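# dretia-tableware

Text records for small decorated tableware: bowls, dishes, saucers, and the odd thing that ended up in the same cupboard. 1,976 records, one CSV, one vocabulary file, this README. Please read the README before the CSV. The CSV looks more certain of itself than it deserves to.

## Why it's smaller than you heard

The list Dretia inherited from the old Hsueh stock sheets had 4,000 rows, and you may still see that number quoted. I don't trust it and you shouldn't either. Plenty of those rows were the same bowl entered under two color names, or a set of bowls entered once as a set and again piece by piece. Others had nothing in the description field except "nice" or "see shelf."

What's left are rows where the words say enough to pick the piece out from its neighbors. That was the only test. It's a loose test, and I can think of rows that passed on a good day and would have failed on a bad one.

## What a record looks like

| field | what it holds | how far I'd trust it |
|---|---|---|
| `id` | plain number, never reused | fully |
| `form` | bowl, dish, saucer, plate, other | mostly |
| `outside` | main color of the outer wall | depends on the light |
| `inside` | main color of the inner face | a little better |
| `pattern` | free text | read it, don't count it |
| `foot` | yes, no, unseen | "unseen" is common |
| `rim` | plain, lined, other | fine |
| `notes` | whatever was left over | varies a lot |

Blank means blank. It doesn't mean "none." If you fill the blanks with "none" you'll get a tidy table full of bowls that supposedly have no foot.

## Pattern words

The sheets love a grand pattern name. "Oriental," "tribal," "Moroccan style," and "heritage" were all over the first version, usually with no sign of where the piece was made. I took them out. If all you have is the look of a thing, write down the look.

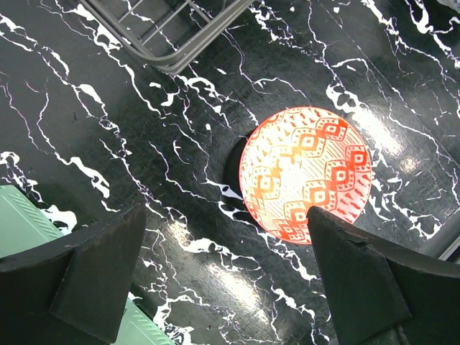
*Photo: Dretia project. Reuse permitted with credit.*

A round ceramic dish with concentric diamonds in red-orange on white, small dots along the outlines, fine hatching between them and a thin red line at the rim. You can type that in a minute and someone else can match it to the piece. The grand name would have told them nothing, and I'd bet two people would have picked two different ones.

The free text still isn't consistent. "Diamond," "lozenge," and "square on its corner" all turn up and all mean the same shape. I left them as written. There's a mapping in `vocab.csv` if you want them merged, and you can argue with the mapping all you like. "Mandala" is in there too, used by some writers for anything round and busy. I map it to `round_ornate` and keep the original word beside it.

## Form: bowl or dish?

No rule I tried survived a whole afternoon. Depth against width sounds sensible until you're working from a top view, where a shallow bowl and a deep dish look alike. Alter's naming guide calls a piece a bowl if it "would hold soup," which I find hard to apply to something made for olives.

So `form` follows the word in the source row, unless the rest of the row plainly contradicts it. If your work turns on the difference between a bowl and a dish, this isn't the file for you.

## Color is the weak part

There are 10 allowed color terms. That was cut down from a Celtorix chart with far too many, including separate entries for "persimmon," "apricot," and "sunset" that I couldn't tell apart on screen or on the table. They're all `orange` now.

People have objected that this throws away detail. Maybe. I think most of the detail was never there. A glossy glaze takes on whatever is near it, and one side of a bowl can read as yellow while the underside goes nearly red. Ask for "the color" of a piece like that and you get the color of whichever side faced the person typing.

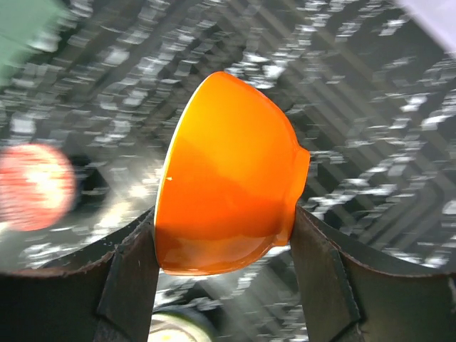
The same goes for white. "White," "cream," "ivory," and "off-white" were used for the same inner faces depending on how bright the room was, and a strong overhead light turns all of them into one pale patch. I kept `white` and `cream` as separate terms because readers asked for both. I doubt the line between them means much.

Two rules I do stand by:

- Outside and inside are separate fields. Don't collapse them. A plain outer wall with a busy inner face is a common thing to own, and one color field ruins it.
- A rim line goes under `rim`, even when it matches the pattern.

## Checking

I rechecked 200 records with the color and form columns hidden, then compared. Form held up better than I expected. Color didn't, and nearly all the trouble sat between orange and red. I haven't published an agreement score. The second reading was done by the same person as the first, and a score from that would look like more than it is.

If you want a real check, get someone who has never seen the list, hand them the pieces after dinner when the light is bad, and see what they write.

## The "other" pile

Household things don't sort themselves by material before they get put down together. Ornamental balls sit next to bowls, and racks get stored with the things that go on them. The Hsueh sheets gave all of it a row, and some of those rows were good clear text, so I kept them under `other` instead of pretending the cupboard was neater than it was.

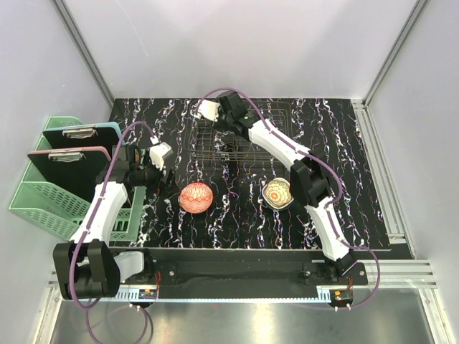
*Red-orange ball with white filigree pattern, small round bowl with a cream interior, and a dark wire rack behind them.*

Filter on `form != other` if you only want tableware. Be warned that a patterned ball and the outside of a patterned bowl can have nearly the same `pattern` text. Anything that matches on that field alone will mix them up.

## Please don't use it for

- Prices. There aren't any, and the old ones were guesses.
- Origin or age. See the part about grand names.
- Deciding if a glaze is food safe. A description can't tell you that, however shiny it sounds.

## Changes

- **February:** merged the orange terms, split `color` into `outside` and `inside`, dropped `style` completely.
- **Before that:** no proper log. The old file had "final" in its name and was edited afterward.

## Open items

- `foot` needs a second pass. Too many "unseen" entries come from rows where the notes mention a foot ring in plain words.
- "Speckled" and "spotted" are still separate in `vocab.csv`. I keep changing my mind.
- Corrections are welcome if they come with the `id` and the wording you'd use. "This one is wrong" goes unanswered.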